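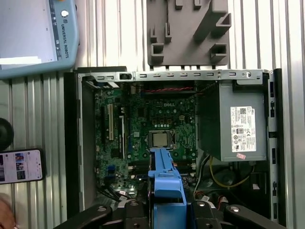 Old thermal paste does not last forever, and in an office computer that has worked for many years it is often dry like chalk. The processor then becomes too warm, the fan makes a lot of noise and the machine gets slow. Changing the paste is a small job which you can do at home in one evening, and you need almost nothing for it. I explain it on a Dell desktop, with the case lying open on its side and the cooler already off, so the bare metal top of the processor is easy to find, just below the white Dell logo on the green board. On other makes the parts sit in other places, but the order of the work stays the same.

What you need

A cross-head screwdriver, not too small
A small tube of thermal paste
Isopropyl alcohol, the strong kind from the chemist
Paper coffee filters or a cloth that leaves no fluff
A few cotton buds
A small dish for the screws
A soft brush for dust

I use Awasthi paste, the small tube. It is enough for several computers if you close the cap well. A more expensive paste will also work, but in an office machine I never noticed a difference.

Before you open anything

Shut down the computer in the normal way. If it is cold in the room, let it run for 20 minutes before you shut it down, for the old paste lets go more easily when it is a little warm. Then pull out the power cable and all the other cables, and press the power button once for a few seconds. This takes away the rest of the current.

Put the computer on its side on a firm surface with good light. Do not work on carpet. Touch a bare metal part of the case with your hand before you touch the board, and do it again each time you come back from another room.

Take a photo with your phone when the cover is off, and a second one when the cooler is out. I did not do this the first time and I spent a long evening with one fan plug that I could not place.

Removing the cooler

1. Find the thin cable that goes from the fan to the board. Pull it out by the plug, never by the wires.

2. Loosen the screws of the cooler crosswise: one a few turns, then the one opposite, then the other two. If you open one side completely while the other is still tight, the cooler presses crooked on the processor.

3. Do not pull the cooler straight up with force. Turn it softly a few degrees to the left and to the right until you feel that it comes free. On some older sockets the processor can come up together with the cooler, and this bends pins.

4. Lay the cooler upside down on a piece of paper. The paste makes grey spots that are difficult to wash out of clothes.

In some cases there is also a plastic air cover over the cooler. It goes off first, normally with one clip or by lifting it. If it does not want to move, look for a second clip before you use more force.

Cleaning

Leave the processor in its socket. There is no reason to open the lever for this job.

Wipe off the thick part of the old paste with a dry piece of coffee filter, from the outside to the middle, so that you do not push it over the edge. Then make a new piece slightly wet with alcohol and wipe again. Repeat with clean pieces until the paper stays white. For the edges take a cotton bud, but not a very wet one.

Do the same with the underside of the cooler. Here you can be a bit rougher. When both surfaces are clean, do not touch them any more with your fingers. Wait five minutes so the alcohol can dry.

This is also a good moment for the dust. Brush the fins of the cooler outside or over the sink (the dry sink, please) and hold the fan with one finger so it does not spin. Do not open the power supply. It is a closed metal box and must stay closed, also when it looks dusty inside. You may brush the outside grille.

The new paste

Put one drop in the middle of the processor, as large as a small pea. Do not spread it out. The pressure of the cooler will do that for you. My neighbour Josefien Smits spreads hers with an old bank card and her computer runs well too, so I do not want to fight about it – but with the drop you get fewer air bubbles.

Too much paste is a more common mistake than too little. If it comes out at the sides, clean everything and start again.

Putting it back

Hold the cooler straight above the processor with the fan cable on the correct side, and lower it in one movement. If you must lift it again, wipe off the paste and put a new drop. Turn the screws crosswise, a few turns each, until they stop. Hand-tight is enough.

Connect the fan cable. Check that no loose cable can touch the fan and that the memory is still firmly in its slots. If you have taken out the air cover, click it back.

Testing

Connect the power, the screen and the keyboard, and start the computer with the cover still off. Keep your hands out. The fan must turn after one or two seconds. If you see a message about the fan, switch off, pull the power cable and look at the plug again.

When all is good, close the case and let the computer work for half an hour. You can read the temperature with any free program for this. Mine was 29 degrees lower under load than before, but that computer was really neglected, so please do not expect the same.

Thank you to Sơn Kiều, who read the first version and corrected the part about the screws.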